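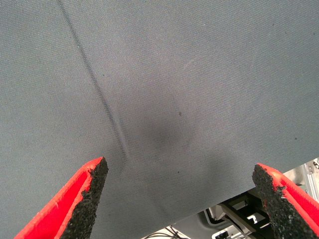
Chapter 4
Woven Cloth: Weave, Creases and Marks

In this chapter you will learn
how a twill weave is built and how to tell it from a plain weave
why some creases fall out of a cloth and others stay
how to inspect a piece of fabric before you clean, press or cut it
how to record what you find on an inspection sheet

Key terms: warp, weft, wale, ground, crease, scuff, spot, face, back

4.1 Looking at the surface

Most people judge a cloth by its color and by how it feels in the hand. A person who works with textiles looks first at the weave. The weave decides how the cloth hangs, how it wears and how easily it gives up dirt.

Every woven cloth has two sets of yarns. The warp runs the length of the loom. The weft crosses it from side to side. In a plain weave, each weft yarn passes over one warp yarn and under the next, and the surface looks like a tiny checkerboard. In a twill, the weft passes over one or more warp yarns and under two or more, and each row starts one step to the side of the row before it. The steps line up into slanted ridges called wales.

Wales can be steep or shallow. Their angle depends on the pattern of the weave and on how closely the yarns are packed in each direction. The angle you see also depends on how you hold the cloth, so always line up the warp with the edge of the table before you describe it. Denim is the twill most students know. Many work clothes and upholstery fabrics are twills as well.

Gray twill is used for practice throughout this chapter. A mid-gray ground shows both dark specks and pale scuffs, while a black or white cloth hides one or the other.

4.2 Creases

A crease forms when yarns are bent sharply and held that way. Pressure, heat and moisture all make the bend more lasting. Cotton and linen crease easily. Wool tends to recover if it is hung in damp air. Polyester resists creasing at room temperature, but a crease set by a hot iron can be very hard to remove.

On a smooth cloth, a crease usually shows as a dark line with a lighter ridge next to it. The line is shadow and the ridge is the raised part catching the light. Turn the cloth halfway around under the same lamp and the light and dark sides may trade places. A seam can look much the same from a distance. Check the back for stitches before you decide.

4.3 Spots, specks and scuffs

A spot is an area where the color has changed. Note whether its edge is sharp or soft, and whether the middle is darker than the rim. A dark patch may be a stain, a damp place or only a shallow dip in the cloth. Touch it, then look again with the light coming from the other side. A dip changes with the light. A stain stays where it is.

A speck is a small dot. Some specks are loose lint or grit and lift off with tape. Others are bits of fiber that were spun into the yarn, and these should be left alone. Scuffs are pale lines, straight or curved, where the surface has been rubbed. Loose lint can look like a scuff, so brush lightly along the wales before you write anything down.

Activity 4A: Inspecting a sample

You will need a piece of twill, a desk lamp, a ruler, clear tape and a copy of the Elard inspection sheet from the back of the book. Allow 33 minutes.

Lay the sample face up and smooth it flat without pulling. Set the lamp low on the left side. Draw the outline of the sample on your sheet and mark the direction of the wales with an arrow. Add each crease as a line, each spot as a shaded area and each speck as a dot. Move the lamp to the right side and correct your drawing. Use the tape last, on loose specks only.

Keep your finished sheet. You will need it for the pressing exercise in Section 4.6.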